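Hustgate tea towel mill shop to reopen as a community mending room

The old mill shop on the main street of Hustgate will reopen in July as a mending room, where residents can bring torn clothes and household linen and learn to fix them.

The shop has been shut for two years. The town council agreed this month to lease it to the Hustgate Mending Group at a peppercorn rent, on the condition that the group pays for power and insurance.

Group organiser Manon Melnyk said the space would have sewing machines, ironing boards and a long cutting table.

"We get asked about sheets and tea towels as much as clothes," she said. "People have a drawer full of things with one hole in them. Most of it can be fixed in half an hour."
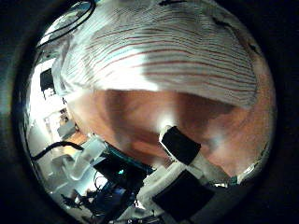
White cloth with thin red and brown stripes.

The group began in Ms Melnyk's garage and moved to the library meeting room last winter. It kept a tally of repairs over the past year and recorded 204 items, with trouser hems the most common job. Broken zips came second.

The library room can only be booked in the evening, and the machines have to be packed away each time. Ms Melnyk said that put off older residents who would prefer to come during the day.

Under the new arrangement the room will open from 10am to 3pm, three days a week, with one late session for people who work. There will be no charge for using the machines. Thread, buttons and patches will be sold at cost, and a donation tin will sit at the door.

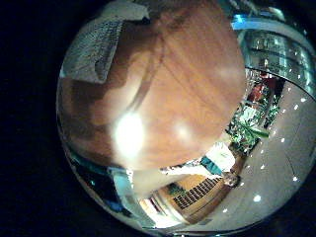

Reading time: 2 minutes

Kocabaş, the family upholstery business next door, has offered offcuts of heavy fabric for patches and will run a class on recovering chair seats. The first class has 12 places and will be repeated if there is enough interest.

Retired tailor Wayne Sutherland will teach the beginners' sessions. He said most people who came along had never threaded a machine, and some had not picked up a needle since school.

"I start them on a straight seam on scrap cloth," Mr Sutherland said. "Then a hem. If they can do those, they can do most of what turns up in the wash basket."

He said he would also cover darning by hand, which he described as slow but worth knowing for wool socks and jumpers.
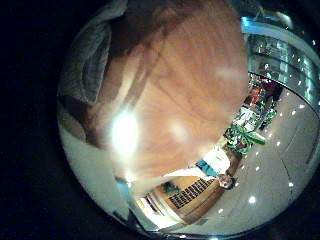 The council has set aside $800 for new lighting at the front of the shop, where the ceiling fittings no longer work. The group will paint the walls itself. A ramp at the rear entrance was put in before the mill shop closed and passed its inspection in autumn.

Parking was the main concern raised at the council meeting. Two nearby shop owners said the street was already full by mid-morning. Councillors agreed to change four spaces outside the building to a 30-minute limit and look at the matter again after six months. 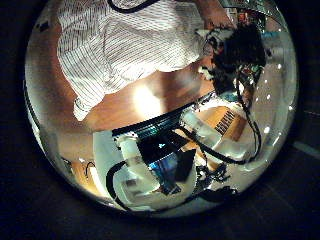 A white shirt with dark vertical pinstripes.

Residents can put their names down for classes at the library desk. Anyone bringing an item for repair is asked to wash it first and bring any loose buttons or matching thread they have at home.

The group is also looking for spare bobbins, sharp fabric scissors and a second ironing board. Donations can be left at the Kocabaş counter during business hours.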